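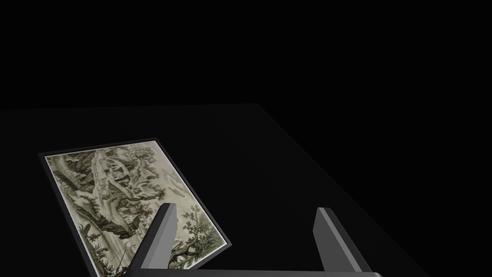 I took Tuesday off and drove to the open day at Ondrejka, where the Turkum group shows what it has been working on. I signed up in July and had mostly forgotten until the reminder came. It was 23 miles each way, and parking was free.

Most of the day was about simulation. They build rooms in software, put a simulated robot in them, and have it practice handling things before any real hardware gets involved. The program they use is called Fevow. It runs on a plain office computer, to my surprise, and the screens were set up along one wall so you could pull up a chair.

They have 436 rooms in the library so far. The one I spent the most time with was an attic with a skylight and sloping ceilings. It is a dark room and I asked if that was on purpose. The woman running the station said yes, they want plenty of shadow in some of the rooms, so the software doesn't get used to perfect light. There was also an old-looking landscape print in a dark frame, lying flat on a dark tabletop, with the open gripper close by. A flat thing like that is hard to pick up. There is very little edge to get hold of, and you can't pinch it from above the way you would a cup.

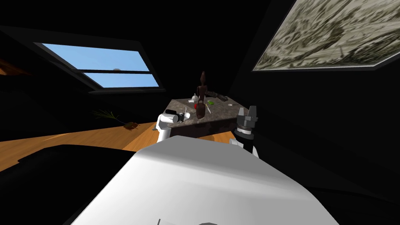
The small items are a different kind of problem. Thin sticks roll, or they slip out between the fingers. She told me they had logged 603 tries at thin objects that week, and she didn't want to say how many went well. I liked her for that.

After lunch there was a talk on Jilari, their tool for keeping track of all the runs. I got less out of it -- too many charts, and the room was warm. The question period was better. Someone asked how they decide what goes on a table, and the answer was that people on the team take turns picking.

I stayed until 2 and bought a coffee for the drive. They plan to do it again next year, with the signup page open earlier. If you go, bring a sweater for the front hall and get to the attic station before the line forms.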